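Stinby to open for breakfast, against its owner's better judgement

After four years of insisting that the first meal of the day is lunch, Stinby, the small Ethiopian-ish, French-ish restaurant on Lacroix Street, will start serving breakfast in February. Doors open at 7.30 a.m., an hour that chef and owner Fuad Tamiru says he had previously seen only from the other side.

The centrepiece of the menu is the Vandovden, a sour injera pancake folded over soft eggs, browned butter and a spoonful of berbere-spiced tomato. It took 60 attempts to get right. The first 15 were eaten by staff, who have asked that this be mentioned.

"People kept knocking on the window at eight in the morning, looking hopeful," says Tamiru. "I used to wave. Then I did the sums on the rent and stopped waving."

Also on offer will be chickpea porridge with green chilli, a bacon roll for those who would like a bacon roll, and toasted brioche with a fig jam that the kitchen makes in batches of 500 jars and has never yet managed to run out of. Coffee comes from Protenside, the roastery two doors down, and is served strong or very strong. Decaf is available on request, and the request will be treated with courtesy.

The dining room has had a modest going-over for the occasion. The wobbly table by the door has been fixed, to the disappointment of several regulars who had grown used to it, and the paper napkins have given way to cloth ones. 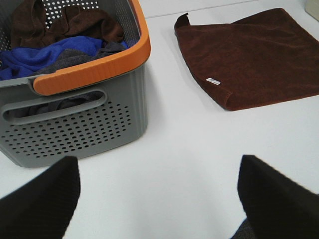 Breakfast will run until 11 a.m., when the kitchen turns over to lunch and anyone still lingering over a second pot of coffee will be handed a different menu. The lunch and dinner dishes stay as they are, including the lamb stew, which Tamiru once tried to retire and was talked out of by post.

No bookings will be taken before noon. Groups of more than six are asked to ring ahead anyway, so the kitchen can brace itself. Dogs are welcome at the 2 pavement tables – children are welcome everywhere, within reason.

A full Vandovden feeds one hungry person or about two polite ones. A half portion is on the menu for anybody with a meeting to go to.

Press enquiries, and requests to taste things, should be made to Fuad Tamiru at the restaurant, preferably after the lunch rush.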